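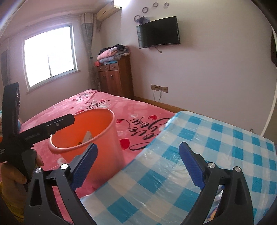

1/ New result from the handheld gripper work. We trained one policy on demonstrations from people's homes and one on demonstrations from our lab bench, same task family, same number of episodes, and tested both in rooms neither had seen. Thread.

2/ Task family: pick up a small item and put it in an open container, or take it out again. Buckets, bowls, boxes. The container can sit on a bed, a table or the floor. Soft surfaces are in the set on purpose, as a bucket on a mattress tips when you lean on the rim.

3/ Data: 4000 episodes per policy. Home episodes were recorded with handheld grippers, wide-angle view from the tool, no robot on site. Bench episodes used the same tools and the same view. Letay Berhe wrote the collection protocol. Drita Ionescu ran the training.

4/ Filtering: we dropped any episode where pose tracking was lost for more than a few frames. Bright windows are the main cause. Home data lost 853 episodes this way before we reached the final count, bench data almost none. We kept recording until both sets were the same size.

5/ Evaluation: 800 trials per policy on the Dovano arm, spread over test rooms at the Zolstead site. Start positions were fixed in advance and shared by both policies. Scoring was done from video by a person who did not know which policy was running.

6/ Result: the home policy finished 92 more trials than the bench policy. Most of the gap comes from containers on soft surfaces. On hard tables the two are close enough that I would not claim a difference.

7/ Patterned cloth was the surprise. The bench policy often closed its fingers early over checks and large prints - it seems to read a strong edge in the pattern as the edge of an object. The home policy does this too, less often.

8/ Clear plastic over a tablecloth is still bad for both. The reflections move with the gripper, and the fingers tend to stop short of the surface. More data of the same kind did not help when Letay tried it in February.

9/ Limits. One arm, one finger design, one-handed tasks only. Two-gripper episodes were recorded but are not in these numbers. The test rooms are furnished, but they are not lived in.

10/ We also tried mixing the sets half and half at the same total size. It landed between the two, nearer the home policy. Full table goes in the Cistevau report, with per-room scores and the list of start positions.

11/ Next is the two-gripper set, one hand steadying the container while the other reaches in. Drita has a first training run going on the Huỳnh cluster. Time alignment between the two tools is the part we are still checking.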